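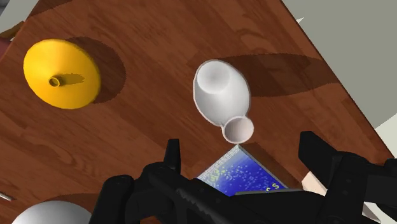
A yellow lid-like disc, a blue book and plenty of wood grain.

Search this blog… Go

Switching phones, and why I'm keeping the old one in a drawer

March 2018 | by the editor of this blog | 4 min read

So I've gone and done it. After three years with my trusty Tadus I bought a Hikero, the one with the big screen and the fingerprint reader on the back, and I've been living with it since the middle of February. A few of you asked in the comments how I'm getting on, so grab a cuppa.

First, the money. It was £119 in the sale, which for a phone this size felt like daylight robbery in my favour. The flagship model everybody drools over is £798, and I did pick it up in the shop and have a little stroke of the glass, but no. I'd drop it within a week and cry.

Moving everything across was the bit I'd been dreading. The Hikero comes with its own copying app and it managed my contacts, photos and most of my texts while I made dinner. What it didn't bring over was my notes! I had 84 of them on the old phone (recipes, shoe sizes, the wifi password at my mum's) and the two notes apps simply refuse to speak to each other. I ended up emailing them to myself one by one over two evenings, grumbling the whole way.

The battery is lovely. I unplug it at seven in the morning and it was still on 43 per cent at bedtime last night, and that was with an hour of podcasts and far too much scrolling. The Tadus used to give up before I'd left work.

Now for the moaning. There's an app on it called Samonte that I never asked for. It wants to tell me the weather, the football and what celebrities are wearing, and you can't uninstall it, you can only switch it off in settings under a menu I had to search for online. Then it switched itself back on after the first update. Cheeky thing. I've turned it off again and I'm keeping an eye on it.

The camera is fine outdoors and a bit mushy indoors. I do wish they'd kept a proper shutter button like my old one had, I keep jabbing at the screen and getting a picture of my thumb.

Oh, and cases! Hardly anyone makes one for this model yet. I ordered a Cavport one in dark green and the hole for the fingerprint reader is slightly too low, so I have to sort of hook my finger into it. It's going back, and if any of you have found one that fits, please leave me a link in the comments.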